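Skundutska Two-Tier Bathroom Shelf: Review

By Girish Vashisht
Monday, May 20, 2019

We use cookies to remember your settings and count visits. By continuing to read you accept this. Manage preferences

The Skundutska is an open shelving unit sold flat-packed in pale wood. I bought it in March to hold toiletries and have used it daily. I paid full price.

Assembly took 72 minutes with a hand screwdriver. The instructions are drawings only and are clear except for step 2, where the left and right side panels look identical. They are not. The pilot holes for the upper shelf sit on the inner face, slightly toward the rear. Check this before driving any screws. I reversed one panel and had to back everything out, and the holes were a little looser the second time. No filler was needed.

Finish is a clear matte coat over light wood. The grain match between the shelf and the sides is good. One underside edge was rough and took a few passes with fine sandpaper. Water spots wipe off if they are caught the same day. A drop of hair oil left overnight darkened the surface, and the mark has not come out.

The upper shelf is the useful one. It has the depth for a row of bottles along the back with something laid in front of them, and that is how I load it: pump bottle, smaller bottles, a lidded ceramic bowl on its saucer, boxed items at the right. A rolled microfiber towel fits if it goes in diagonally. Laid parallel to the front edge, the same towel uses up the space needed to lift a bottle out.

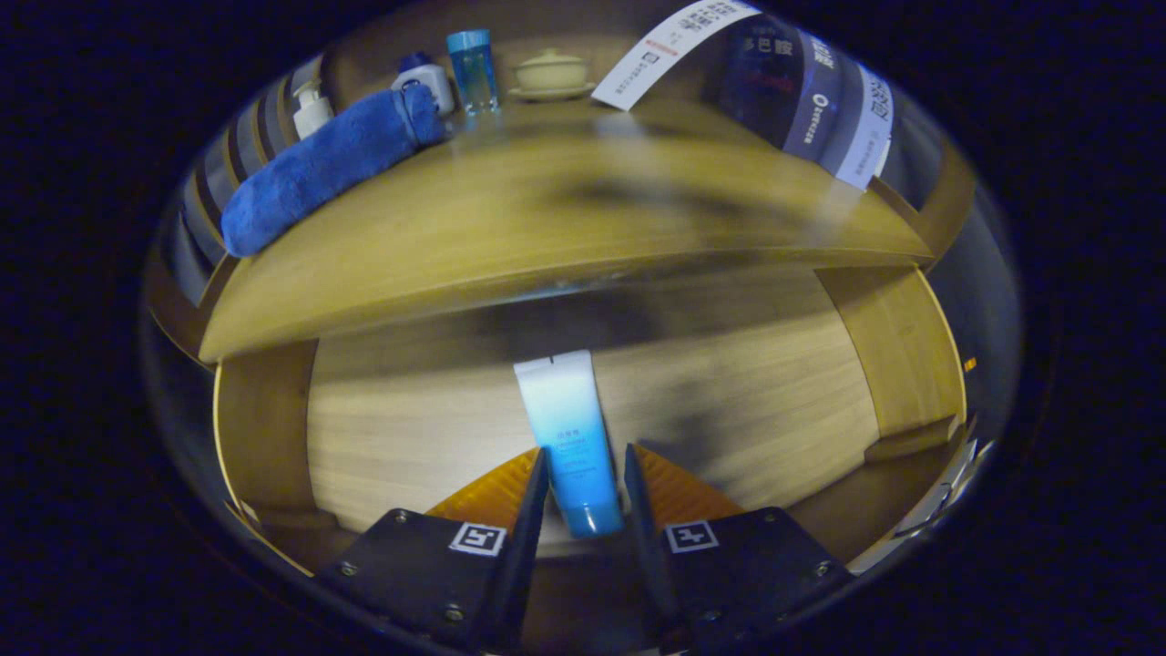 The lower compartment is better suited to tubes. A tube standing on its cap is stable there, and the side panels keep it from being knocked out sideways. Light is the weak point. The shelf above throws a shadow over the compartment, and small print on a label is hard to read without taking the item out. A stick-on lamp would fix this, but there is no channel for a cable.

Rigidity is adequate. Pushed from the side at the top, the unit racks slightly and returns. Tightening the cam bolts after the first week reduced this. I have not fitted the wall bracket. A household with children should.

I also looked at the Kerkier, which has adjustable shelf heights and a lip along each front edge. The lip stops bottles from sliding but makes wiping the shelf slower, and water collects behind it. The Asterer is cheaper, with a printed surface that had begun to lift at one corner on the store sample.

Good: finish, depth of the upper shelf, stable base.
Bad: fixed shelf height, dark lower compartment, confusing side panels.

I would buy it again for dry goods and bottles with tight caps. For anything oily, put a tray under it.

Get new reviews by email. Enter your address to subscribe. You can unsubscribe at any time.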